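Jotetine cuts price of Arnik folding bike, second model due in October

2 September 2019

Jotetine has knocked the price of its Arnik folder down to $899 and says a bigger, pricier version is on the way. The new one, the Arnik 2, goes on sale in October at $1,799. Same folding hinge, new frame, electric motor in the back wheel.

The original Arnik has been around for a few years now and has a decent following with people who take the train to work. Small wheels, eight gears, fenders as standard. It folds in three moves. Not the lightest thing to haul up a flight of stairs but it does fit under most desks.

Price cut applies to all colors, including the dark green that was hard to get last spring. Anyone who bought in the last 30 days can ask their dealer for store credit for the difference, the company says. Keep the reciept.

"We had people telling us they loved the bike and then walking out when they saw the tag," said Keir MacAulay, who runs sales at Jotetine. "So we went back and looked at where the money was going. A lot of it was shipping, to be blunt."

Frames used to be welded in one place, painted in another and put together in a third. Now painting and assembly are both at the Sorkberg plant. Wheels still come from Hutapea, an outside supplier, and will for the Arnik 2 as well.

On the Arnik 2 we have a bit less to go on. Claimed range is around 40 miles on a charge, no word yet on how that was measured. Battery comes out of the seat tube with a key so you can charge it indoors. Disc brakes front and rear. Weight not announced, which usually means heavy. Lights run off the main battery and a rear rack is included, a front bag mount costs extra.
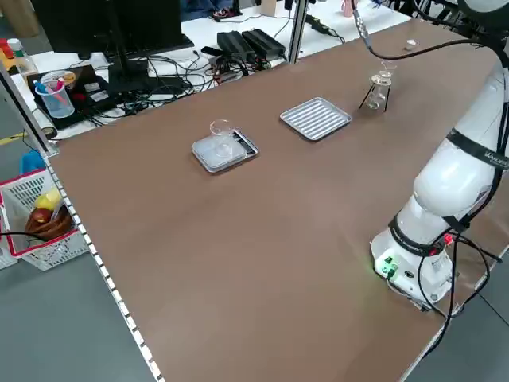
Robotic arm on a bench top.

A first batch of 123 bikes goes to dealers for test rides before the launch. Crisanto Macaraeg, who has sold the older Arnik at his shop since it came out, is getting two of them. He likes the idea but wants to see the hinge after a winter of road salt.

"The hinge is the whole bike," he said. "If that gets sloppy I'm the one that hears about it, every time. Motor I'm not worried about."

Spare hinges for the first Arnik will stay in stock, and the pins and clamps are the same on both models. The old rear rack wont fit the new frame.

Pre-orders for the Arnik 2 are open at dealers now with a deposit, refundable up until the bike ships. No plans for online sales.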